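A shelf at a time
November 26, 2020

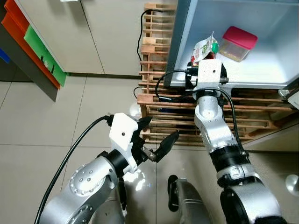 I have been trying to get rid of things since March, and the books have been the slowest part. We had 300 of them when we moved to Brurthorpe, and the number had crept up to 909 by the time I sat down and made a list. Clothes were easy, and the kitchen took one afternoon. With books I kept stopping to read. What helped in the end was working on one shelf at a time and leaving the rest alone. An open-fronted white cabinet is good for this, as there are no doors to shut on the job when you get tired of it.

My rule is that a book stays if I would lend it to somebody. Margarida Sequeira took two boxes of gardening books, and the shop in Plerau had most of the crime. I kept all the maps.

I do 8 books a night now, after supper. Some nights all of them stay. The travel guides went first because the bus times in them were years out of date. The dictionaries are still in the hall and I have no plan for them.

Next is the paperwork, which fills four drawers.

Recent posts
Repainting the back gate
Two days in Jereck
What to do with old jam jars

Contact | © Verschueren | Back to top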